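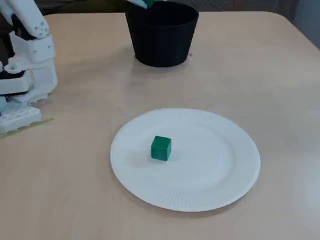

Monine hand cell: questions we keep getting

Which cube do I use for the morning check?
The green one. The others have been chewed.

Where does the plate go?
On the table, in reach of the hand. Paper only - the china one lasted 3 days.

The hand drops everything. Is it broken?
Probably a slack finger tendon. Power down, snug it a quarter turn, run the pick test 4 times. If it still drops things, see Beathag Aitken.

Can I move the tape?
No. Mhairi Drummond will know.

What does error 103 mean?
A knuckle is over its current limit. Clear whatever it is gripping, then restart. Check that it isn't your sleeve.

How often do I swap the fingertips?
When the log passes 662 grasps, or when one falls off. Spares are in the Swanson drawer, under the things that are not spares.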